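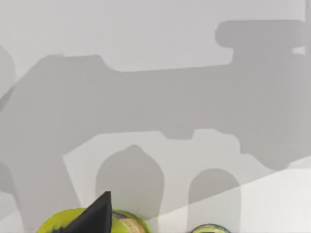 Wer um halb sieben noch Licht will, soll halt Lampen kaufen, meint Emiliano Escobar, und mit dem Gejammer über die Verschattung aufhören. Eine Stadt sei kein Liegestuhl. Stand so unter meinem letzten Text, und ich hab den ganzen Vormittag dran rumgekaut.

Also nochmal zum Hundmont. Kurz, muss gleich los.

18 Stockwerke an der Wasside. Genehmigt, Fundament fertig, da ist nichts mehr zu machen, weiß ich. Mir gehts um was anderes. Darum, dass Schatten in dieser Stadt nichts kostet. Lärm wird gemessen, Abwasser wird berechnet, für eine Gehwegabsenkung zahlt man Gebühren bis man schwarz wird. Aber einem halben Viertel ab Mittag die Sonne wegnehmen: gratis. Steht ein Gutachten im Anhang, Seite 94, drei Absätze. Fazit: zumutbar. Zumutbar für wen denn? Der Gutachter wohnt vermutlich nicht in der Plutcombe-Siedlung.

381 Wohnungen liegen dort auf der Nordseite. Viele mit Balkon nach Südwesten, deswegen sind die Leute ja hingezogen. Meine Tante auch, in den Achtzigern, Tomaten in Kübeln, jedes Jahr zu viele. Im Mai gings immer los mit dem Rausstellen.

Und nein, ich bin nicht gegen Hochhäuser. Wird mir ständig unterstellt. Wir brauchen Wohnungen, dringend, und wer in die Höhe baut, lässt woanders eine Wiese in Ruhe. Alles richtig. Nur dann bitte rechnen. Wer Licht nimmt, zahlt. In einen Topf, und aus dem Topf kommen Dachterrassen, Bänke in der Sonne, von mir aus ein Gewächshaus für alle. Arabzadeh, die bauen das Ding, schreiben in ihrer Broschüre was von "lichtdurchfluteten Lofts". Ja klar. Irgendwoher muss das Licht ja kommen.

Escobars Lampe übrigens: hab ich drüber nachgedacht. Eine Lampe macht hell, mehr nicht. Auf der Bank vorm Haus wärmt sie keinem den Rücken, und wer im Februar mal eine Viertelstunde mit Kaffee an einer Hauswand gestanden hat, weiß was ich meine. Sowas steht in keinem Gutachten weil es dafür keine Spalte gibt.

2333 Unterschriften lagen damals beim Bauamt. Antwort kam nach Monaten, ein Formbrief, falsche Straße im Betreff. Man kann sich darüber aufregen, hab ich auch, bringt nichts. Die nächste Fläche ist das alte Busdepot, da ist noch garnichts entschieden. Da müsste man jetzt hin, mit der Lichtabgabe im Gepäck, bevor wieder wer "zumutbar" drunterschreibt.

So, Bus. Kommentare lese ich heut Abend.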